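The Last Squeeze

Posted January 2019

My town, Hutdale, has a hardware store, a bakery that closes at two, and a drugstore called Durnine that sells 62 kinds of toothpaste. I know the number because Durnine put it on a banner. The banner hangs over the entrance, above the carts, and the store is plainly proud of it. Sixty-two! Come in and be unable to decide!

I'd like to make a case against the banner, and against a good deal of what it stands for, which is the idea that a person standing in front of a shelf is having a nice time.

I went in last December for one tube. I had been using the same paste since college. It was white, it tasted of mint, and it came in a box with the word "regular" on it, a word I have always found restful. Regular was gone. In its old spot was something called Arctic Renewal, and next to that was Deep Arctic Renewal, and I stood there in my wet coat trying to work out how far into the Arctic my teeth needed to go.

There was whitening, advanced whitening, and whitening for people with sensitive teeth, who I suppose had tried the advanced. There was charcoal. I spent much of my childhood being told to get dirt out of my mouth, and now it was nine dollars. There was one for gums and one for enamel, and it struck me that buying either amounted to a betrayal of the other. Was I an enamel man? I had never been asked to choose sides inside my own head before.

I left with a lint roller.

The standard defense of the 62 is that people are different. And they are. Some people really do have sensitive teeth, and I would not take their tube away. But I don't believe there are 62 kinds of mouth in Hutdale. There are barely that many kinds of opinion, and most of those are about the new traffic light. What there are is 62 kinds of box, and if you turn them over and read the small print, as I did on my second trip, wearing my reading glasses and blocking a stroller, you find the same handful of ingredients taking turns at the front of the line.

I don't blame the people who make the stuff. If you worked in a toothpaste company you would want to have done something by the end of the year. You can't go into your review and say that the paste was fine last year and is fine now. You have to have launched a Renewal. So the thing that was good gets improved until it can't be found, and the person who liked it gets a coupon for its replacement.

It happens everywhere. My shaving cream has been reformulated. My bread has been reimagined, and is now smaller. A coffee maker I bought from Vundard, a perfectly good machine with one button, was discontinued in favor of a model with eight buttons, one of which only turns on the light behind the other seven. The manual gives that button a page to itself.

And we go along with it, because each of these changes is too small to be angry about. There's no dignified way to write to a company about mint. I tried. I wrote to the customer care address on the last of my old boxes and got a cheerful reply thanking me for my passion. I have been called a number of things in my life, and I don't think I earned that one over a tube of paste. My letter had been assigned a case number, 2751, which gave me some comfort, as it suggested company.

What bothers me most is where all this choosing takes place. I wouldn't mind agonizing over something large. Choosing a house ought to be hard. Choosing whether to move across the country for a job ought to cost you some sleep. But the average weekday now contains so many tiny forks in the road that by supper I have no judgment left, and someone asks me what I'd like to eat, and I look at them as if they'd asked me to land a plane.

The bathroom used to be safe from this. You went in half asleep, your hand went out, and it came back with the tube. No part of the brain above the neck was required. I would like to speak up for that kind of habit, which gets a bad name these days from people who want us to be present in every moment. I don't want to be present for brushing my teeth. I have been present for it over 50 years, and it has shown me all it has.
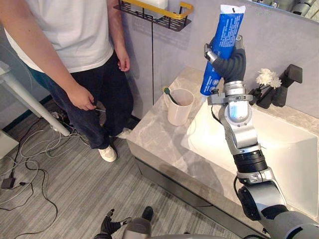 What My Grandmother Bought

My grandmother did her shopping at a place called Pešek, a narrow store with a bell on the door and a floor that leaned toward the street. Pešek carried one toothpaste. If you wanted toothpaste, you said "toothpaste," and it was handed to you from behind the counter. If you didn't like it, you were free to not like it at home.

I know how this sounds. I'm aware that a man praising the one-toothpaste store is a short walk from praising the one-room school and the ice delivery. Pešek was no paradise. The apples were bad from about the new year on. The store also carried one kind of shoe polish, black, and my grandfather owned brown shoes for a short and unhappy period in his life. I don't want to go back there and I'd be miserable by lunch.

But I notice my grandmother never once came home tired from having bought toothpaste. She came home tired from other things. She had energy left over to hold a grudge against the neighbors for decades, which took real attention, and which she regarded as time well spent. I can't keep a grudge through the weekend. I'm sure part of the reason is that my head is full of boxes.

A friend of mine thinks I'm exaggerating, and says that the answer is simple: pick anything. Close your eyes and take what you touch. All 62 will clean your teeth. This is sensible and I can't do it. Once you've been shown that there's a better one, even if you don't believe it, you can't quite enjoy the one in your hand. You have the faint sense of having settled. Before the banner went up I never settled for regular. I just had it.

There's the matter of the household, too. Under the old arrangement one tube served everybody, and all our arguments were about squeezing it. I was raised to squeeze from the bottom. I married into a family of middle squeezers, good people in most other ways. We fought about it, made up, bought one of those little plastic keys that rolls up the end, lost the key, and fought about the key. It was a shared subject. Now each of us has a tube suited to our own needs, and they stand in a cup like ambassadors. It's very peaceful. I sometimes squeeze my wife's in the middle just to feel like part of something.

A Modest Request

I'm not asking for a law. I don't want the government in the dental aisle, where there's no room anyway on account of the display of floss. I'm asking stores for one small courtesy. Somewhere on the shelf, at a height a person can reach without kneeling, put the plain one. Put a sign by it that says "the plain one." Every store could do this for every product. The plain soap, the plain bread, the plain light bulb, which I haven't been able to buy with confidence in years. People who enjoy comparing could carry on comparing, and the rest of us could get home.

I believe it would sell. I believe it would sell so well that within a year there'd be Plain Advanced, and Plain Sensitive, and a Deep Plain for nighttime use, and I'd be back in my wet coat. I haven't solved that part.

For the time being I have found a supply. The gas station out past the feed store keeps a rack of travel things next to the beef jerky, and on the bottom peg, behind the combs, are little tubes of regular. They cost far too much and each one lasts me not quite two weeks. The young man at the register has started to look at me as if I'm always on my way out of town. I bought the whole peg last month, and he told me to have a safe trip.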